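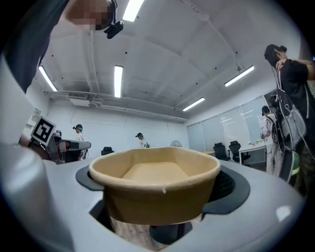
Häufige Fragen zum Handgreifer Humell

Der Humell ist ein von Hand geführter Greifer, den wir in unserer offenen Werkstatt Wostico bauen und dessen Pläne jeder nachbauen darf. Die Fragen auf dieser Seite kommen per Mail oder werden an den Werkstattabenden gestellt. Als Probestück dient uns häufig eine runde Schale aus Kraftpapier, die aufrecht zwischen den dunkelgrauen Gummipolstern sitzt. Sie verzeiht wenig: Bei zu viel Druck gibt der gerollte Rand nach, bei zu wenig rutscht die Schale nach unten durch. Wer neu anfängt, sollte mit einem ähnlich leichten Gegenstand üben.

Was brauche ich für den Nachbau?

Einen 3D-Drucker mit ausreichend großem Bauraum, einen Satz Inbusschlüssel, ein scharfes Messer für die Polster und etwas Schleifpapier. Die Stückliste liegt im Ordner »Mechanik«. Wer keinen Drucker hat, kann den in der Werkstatt benutzen. Filament bitte selbst mitbringen oder nach Gewicht bezahlen.

Wie lange dauert der Druck?

Mit unseren Einstellungen 17 Stunden für das Gehäuse. Die Finger werden einzeln gedruckt und brauchen je 8 Stunden. Eine feinere Schichthöhe sieht besser aus, bringt für die Funktion aber nichts.

Welches Material nehmt ihr?

Für Gehäuse und Finger PETG. PLA geht auch, solange der Greifer nicht im Sommer im Auto liegt. Ornella Greco hat im Juni einen Satz Finger aus PLA auf der Hutablage vergessen, sie waren danach nicht mehr zu gebrauchen. Die Polster schneiden wir aus Gummiplatten und kleben sie mit Kontaktkleber ein. Der Kleber muss über Nacht aushärten.

Warum sind die beiden Polster verschieden groß?

Das kleinere gibt die Lage vor, das größere, sichelförmige hält dagegen. Bei zwei gleich großen Polstern haben sich dünnwandige Becher im Versuch gern schräg gestellt. Die Schnittschablonen für beide Formen sind in der Datei »Polster« enthalten. Bitte ohne Skalierung ausdrucken und vor dem Schneiden nachmessen.

Kann ich den Greifer an einen Roboterarm schrauben?

Ja, mit der Adapterplatte Hurnlow. Sie ersetzt den Handgriff und wird mit vier Schrauben befestigt. Vor der ersten Fahrt die Geschwindigkeit am Arm herunterregeln und den Not-Halt prüfen. Der Umbau am Arm ist nur in Absprache mit der Werkstattaufsicht möglich.

Welche Steuerung wird verwendet?

Unsere Platine heißt Annamalai und liegt als Schaltplan und Layout bei. Für den reinen Handbetrieb wird sie nicht benötigt. Die Platine lässt sich von Hand bestücken, die kleinsten Bauteile haben die Bauform 0805.

Wie lange halten die Polster?

Im Dauerversuch waren es mehr als 1000 Griffe, bis sich am großen Polster die Kante löste. Staub verkürzt die Lebensdauer deutlich. Mit einem feuchten Tuch abwischen, keinen Bremsenreiniger verwenden.

Ein Finger klemmt. Was tun?

Meistens sitzt noch Stützmaterial in der Führung. Finger ausbauen, Führung mit Schleifpapier der Körnung 240 glätten, trocken wieder einsetzen. Klemmt er weiterhin, ist das Teil vermutlich etwas zu groß geraten. Dann die Finger mit 97 Prozent Materialfluss neu drucken.

Darf ich den Humell verändern und weitergeben?

Ja. Änderungen bitte in der Versionsdatei vermerken und unter derselben Lizenz veröffentlichen. Der Verkauf von Bausätzen ist erlaubt, der Name Wostico darf dabei nicht als Hersteller erscheinen.

Wo kann ich Fehler melden?

Am besten am Werkstattabend ab 18 Uhr oder per Mail an das Greiferteam. Bitte Material, Druckermodell und die Version der Dateien angeben. Fotos vom Bruchbild helfen sehr.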